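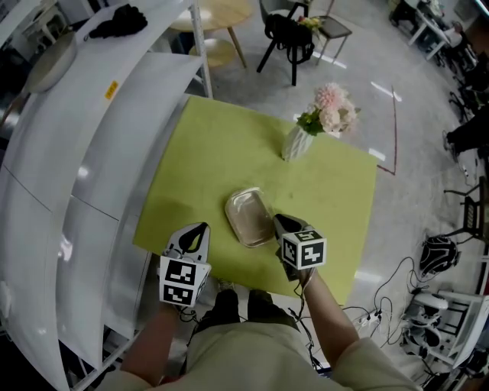 Every school robotics club should spend at least one term teaching robots to do dull things. I mean picking up a tub and putting it down again, over and over, until the whole room can do it in their sleep. I help run the after-school club at Derndale, and since February we've done almost nothing else, and I have never seen the group so keen!

We used to build for the Tollau Cup, like everyone. You get a kit, you get a track, and for months two or three confident kids do the driving while the rest hold screwdrivers. I loved those events (I still do, the noise alone is worth the bus ride) but they reward speed and they reward the people who were quick already.

Hand-held grippers have changed that for us. You hold one in each hand, you do the job yourself, and the recording becomes a lesson for the machine. A student who has never written a line of code can be the best teacher in the room. Ours is a quiet Year 9 who moves slowly and never bumps anything, and the others now copy her.

We have 16 members and 2 pairs of grippers, so there's a queue, and the queue is where the good arguments happen. Should you nudge a box from the side first, or go straight for the lid? Do you keep the clumsy attempts? By Easter we had 597 recordings and kept 483 after the students went through them, and I'd put that sorting up against any statistics lesson I've sat through. They fought over single clips!

I know the objection, because a parent from the Wollwood club put it to me: where's the engineering? Fair enough. We solder less than we did. But they're learning to look hard at their own hands and ask what a machine would make of them, and that seems to me a very good question to have at fourteen. Next term we're trying lids.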